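Pince qui lâche les cartes : retrouver la panne et la corriger pas à pas

On adore notre petite cellule à deux bras, et on l'aime encore plus depuis qu'on a compris pourquoi elle semait des circuits imprimés partout ! Si la vôtre s'est mise à laisser filer les pièces entre deux bacs, avec un message de perte de prise qui revient sans logique apparente, suivez le guide. Comptez une bonne demi-journée, tests compris.

Le symptôme

Chez nous, à l'atelier Burnimdale, le tri de composants tournait sans histoire jusqu'en janvier. Puis le bras gauche a commencé à ouvrir sa pince en plein transfert, toujours avec le code 824 dans le journal du contrôleur Zallis (« effort de serrage hors plage »). La pièce tombait, le bras continuait sa trajectoire à vide, et le bras droit attendait sagement une carte qui n'arrivait pas. On a d'abord accusé la forme des cartes rondes, dont le bord cranté n'offre pas une prise bien franche. Fausse piste : avec des cartes rectangulaires, même code.

Avant de commencer

Mettez la cellule à l'arrêt, verrouillez l'arrêt d'urgence et attendez que les deux bras soient vraiment au repos. Une pince en défaut peut se refermer à la remise sous tension, donc pas de doigts entre les mors, même « juste pour voir ». Et pensez à sauvegarder vos paramètres – on a perdu les nôtres une fois, ça suffit.

Étape 1 : reproduire le défaut à vitesse réduite

Remettez sous tension, passez en mode manuel et limitez la vitesse à 40 mm/s. Choisissez un seul bac source et une seule zone de dépose, avec une feuille de papier au fond du plateau de dépose pour bien repérer les pièces. Faites prendre une carte, levez-la, puis marquez une pause au-dessus du bord du plateau. C'est à cet endroit que le poignet s'incline le plus dans notre programme, et le câble de la pince travaille beaucoup.

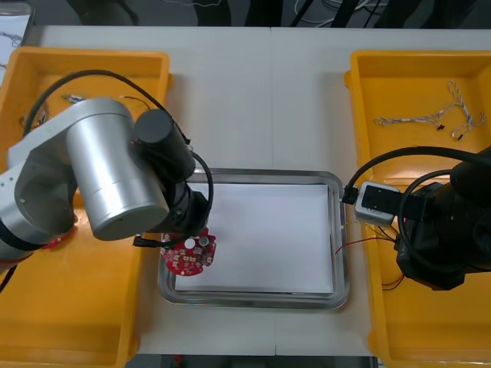 Carte rouge tenue par la pince gauche, au coin du plateau garni de papier.

Pendant la pause, affichez la courbe d'effort. Si elle reste plate, inclinez le poignet degré par degré. Chez nous, la valeur s'effondrait d'un coup, puis remontait dès qu'on redressait un peu. Magnifique : un défaut qu'on sait provoquer est un défaut à moitié réparé !

Étape 2 : contrôler le câble

Coupez de nouveau l'alimentation. Débranchez le câble de signal côté poignet et côté embase, puis mesurez la continuité de chaque fil en pliant doucement la gaine. Un fil rompu sous l'isolant ne se voit pas du tout à l'œil nu. Regardez aussi les boucles : trop courtes, elles tirent sur le connecteur, et trop longues, elles vont accrocher le rebord des bacs. Profitez-en pour contrôler l'autre bras, surtout si des fils fins passent près de son module de pince.

Étape 3 : remplacer et refixer

On a monté un câble souple Sombatkul de 800 mm, avec une attache de chaque côté de l'articulation. Ne serrez pas les colliers à fond, la gaine doit pouvoir glisser un peu. Faites ensuite parcourir au bras toute son amplitude, à la main si votre modèle le permet, en surveillant le câble et pas la pince (le réflexe est difficile à perdre !).

Étape 4 : ajouter un arrêt sur perte de prise

Le câble était en cause, d'accord, mais le programme aurait dû s'arrêter tout seul. Dans l'éditeur Hosness, ajoutez une condition après chaque levée : si l'effort passe sous le seuil, les deux bras s'immobilisent et la pince garde sa dernière consigne. Testez-la en simulant le défaut, toujours à vitesse réduite.

Étape 5 : valider

Lancez 100 transferts d'affilée avec des cartes de rebut, puis relisez le journal. Au moindre 824, retour à l'étape 2, en commençant par les connecteurs. Sinon, remontez la vitesse par paliers et notez la date du changement de câble dans le carnet de la cellule.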